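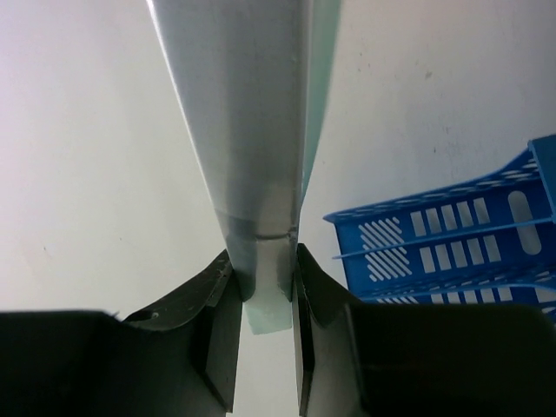 Last changed: October

Home Paperwork and Records > Going Paperless
Has anyone really gone paperless and stayed that way?

haf_parri
I've read the whole "start here" thread and I'm not convinced. Everyone in it seems to be in their first month. They buy a scanner, feed in a closet's worth of statements, post that they feel lighter, and then I never see them again. I'd like to hear from people who are past the honeymoon.

My situation: two adults, one house in Powell, one small business that is mostly my husband mowing things, and a file cabinet that no longer closes. I signed up for Liveo on the free trial. It wants $96 a year after that. For the money it reads your scans, guesses what they are and puts them in folders. It filed our homeowners policy under "Recipes." I can misfile things myself for free.

So what am I missing?
Haf Parri

drawer_five
You're missing that the subscription is the product. Scanning to a plain folder on your own computer costs nothing once you have a scanner. I name everything year, month, company, subject. No guessing involved.

Six years in, by the way. Still have paper. Less of it.

NiaHopkin
I'll disagree with drawer_five a little. I pay for Liveo and I'd pay for it again. The naming system is great if you're the sort of person who names files. I am the sort of person who has forty things called scan0001. Being able to type "water heater" and get the receipt has saved me twice, once on a warranty claim and once in an argument with my brother.

The recipe thing happens in the beginning. You correct it and it gets better.

haf_parri
Does it get better or do you get used to it? Asking seriously. Every one of these services says it "learns," and I've yet to see one say how long it takes or what happens to what it learned if I quit.

NiaHopkin
Fair. I didn't keep score. It feels better. I couldn't prove it to you.

tollhouse
Thank you for saying so, most people on this board would have given her a percentage.

My two cents. The scanner matters more than the software. I had a Masero with the sheet feeder and it was wonderful with fresh white paper and terrible with anything that had ever been folded. Guess what condition my mail is in. Receipts went in crooked and came out as a gray smear. I ended up flattening each one by hand, which took longer than just putting it in an envelope marked with the year.

I went back to envelopes. One per year, plus a separate one for the car. When I need something I dump out the envelope.

drawer_five
The Masero does fine if you clean the rollers. The manual says every 8 weeks or so and nobody does it.

tollhouse
I cleaned the rollers. I cleaned them more often than I clean my oven.

pinecone_ledger
Former bookkeeper here, small offices mostly. I want to push back on the whole idea that the format is the problem. I've seen beautiful digital archives that were useless and I've seen shoeboxes that would survive any audit. What matters is whether you decide about a piece of paper when it arrives. Most people put off deciding, and then they buy something to hold the undecided stuff. A fancy sorter on the desk holds it and so does an app.
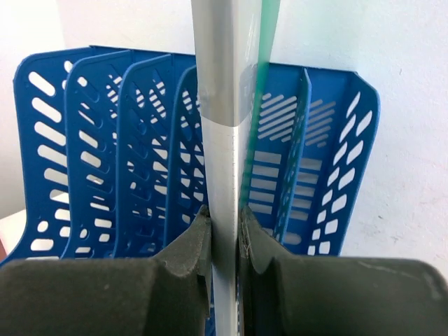
In the last office I worked in, the owner paid a company called Mino to scan twelve years of invoices. They did a decent job of it. Then the owner kept all the originals anyway, in rented storage, in case the scans weren't good enough. So now he was paying for two archives and looking in neither. When a customer disputed a bill he called me at home, and I remembered it.

I'm not against scanning. I scan my own tax returns and anything to do with the house. But ask what you've ever had to look up. For me it's a short list: taxes, insurance, car title, medical bills under dispute, and whatever the school wants this time. The rest could go in the shredder the day it comes.

haf_parri
This is the first post I've read on here that didn't sound like a brochure.

Though I'll quibble. "Shred the day it comes" assumes I know which piece will matter. Last spring we needed a three-year-old electric bill to show when we'd moved in. I would have shredded that without a thought.

pinecone_ledger
You could have pulled that from the power company's website.

haf_parri
We switched companies and they closed the old account login. I called. It was a long call.

drawer_five
Which is an argument for scanning it. A scan takes up no room. Shred the paper, keep the file, done.

tollhouse
And when the hard drive dies? I know, backups. Everyone says backups. Hands up if you've tested yours this year.

drawer_five
I have.

tollhouse
Of course you have.

NiaHopkin
I haven't and now I'm uncomfortable.

Can I bring up the other half of this? The person who sets up the system is never the only person who has to use it. My husband will not open an app to look for the trash pickup schedule. He'll ask me. When it was in a folder on the counter he'd at least look in the folder. So we've ended up with Liveo for the old stuff and a tray for anything that's live right now, permission slips and so on.

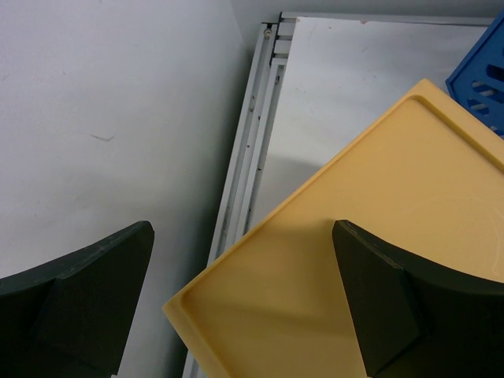 It gets emptied when it's full, and what's left at the bottom is usually expired coupons. I don't love it. It works for two people who don't agree on where things go, and I've stopped reading articles that tell me I only need one system.

haf_parri
That sounds closer to real life than anything in the "start here" thread. My husband is the same, except he won't look in the folder either.

OK, here's where I am. I'm letting the Liveo trial run out. I've asked whether I can download everything in one go first and so far support has sent me a link to a page about how to upload. I'm going to try drawer_five's naming thing for taxes and the house only, and pinecone's short list for the rest, except I'm keeping utility bills for 3 years whatever anyone says.

pinecone_ledger
Five for anything connected to the mowing. Longer if your tax person says so, and do ask them, I'm retired and rules change.

drawer_five
On the download: go to account settings, then storage, then export. It comes out as one big zip with the original names. You'll have to rename them.

haf_parri
Found it. The policy is still in Recipes.

NiaHopkin
Did you correct it?

haf_parri
Twice. I'll report back after tax season if I'm still speaking to the scanner.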